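Workshop notebook, Iddale
17 Oct 2019

Preparation for the Muden album launch. The band's second record, Zelamitz, is to be presented at the Yoo hall, and this workshop has been asked to supply the backline, the monitor wedges and the repaired valve amplifier. The hall holds 617 standing. The balcony will remain closed.

The amplifier was returned to service this morning. The hum reported in August was traced to a poor earth connection at the input socket. The joint was cleaned and resoldered, and the unit was run for 30 minutes at moderate level without fault. The output valves are serviceable but tired; a spare set should travel with the case.

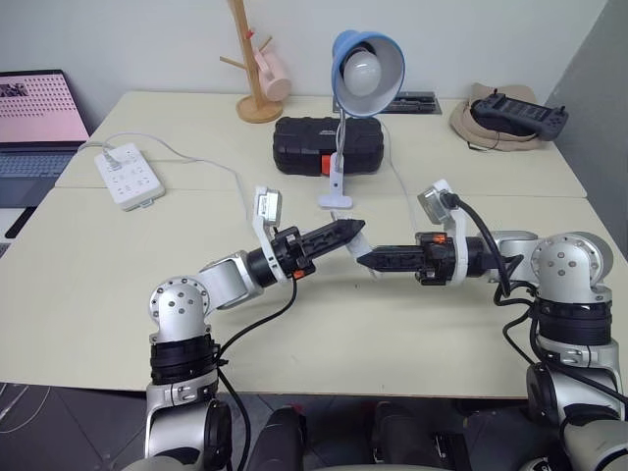 Stage cabling was reviewed next. The band has requested 5 vocal microphones, one more than at the previous show, as the new songs carry a fuller harmony part. All leads are to be tested end to end and labelled at both ends before packing. Those for the boom stands should be dressed along the arm with a little slack at the joint, much as the black cable loops down from the wrist on the left arm in the photograph. Leads pulled tight across a joint were the cause of two failures last season — both at the plug.

The 100 metre multicore was unrolled and checked. Channel 12 remains intermittent and has been taped off at the stage box. It is not to be used for the drum kit under any circumstances.

The string player's pickup has not yet arrived. If it is not here by the time of loading, the clip microphone is to be used, and the monitor engineer informed.

Outstanding: fuses for the amplifier, gaffer tape (black), a replacement castor for the large flight case, and written confirmation of the load-in time from Yoo.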